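How to Descale a Kettle and Clean Tea Stains from Cups

March 1, 2019
By Shona Waaka

When I moved to Furcombe, I learned what hard water is. After one month my kettle had a white crust at the bottom and every cup had a brown ring inside. The method I use now is slow but cheap.

For the kettle, mix white vinegar and water in equal parts, 500 ml of each. Bring it to a boil, switch off and wait 55 minutes.

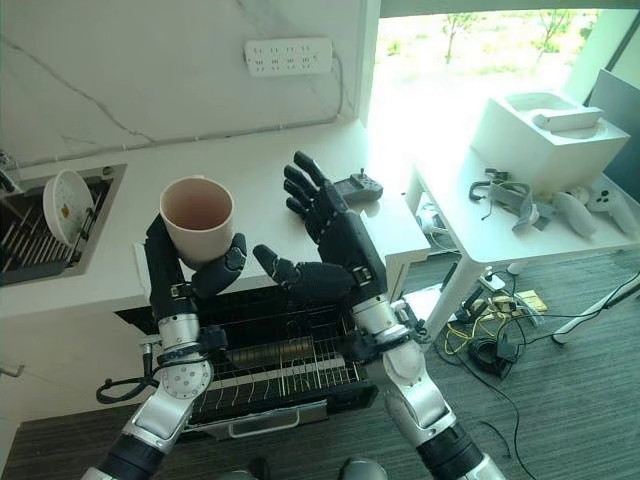
Pour the liquid out and rinse the kettle well. Then boil fresh water two times and throw it away, or your tea will taste like salad.

For the cups, put a spoon of baking soda in each one and add a few drops of water, so you get a thick paste. Rub it with a soft cloth, not with steel wool - the wool makes small scratches, and the stain comes back in them faster. 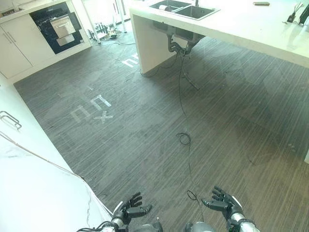

Old stains need more time. Leave the paste for almost nine hours, for example during the night, and rub again in the morning.

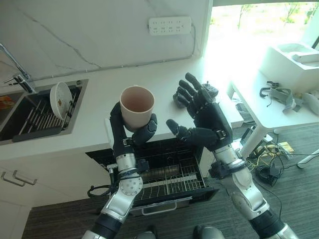
Cups with a gold rim should be washed by hand, with mild soap only. I ruined two of them before I knew this.

How often you do it depends on your water. In Furcombe I descale every five weeks. My sister in Stulthorpe does it only in October.

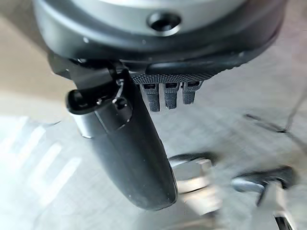 Black finger below the silver-gray housing.

Keep the vinegar bottle closed between uses, and label it if you change the bottle.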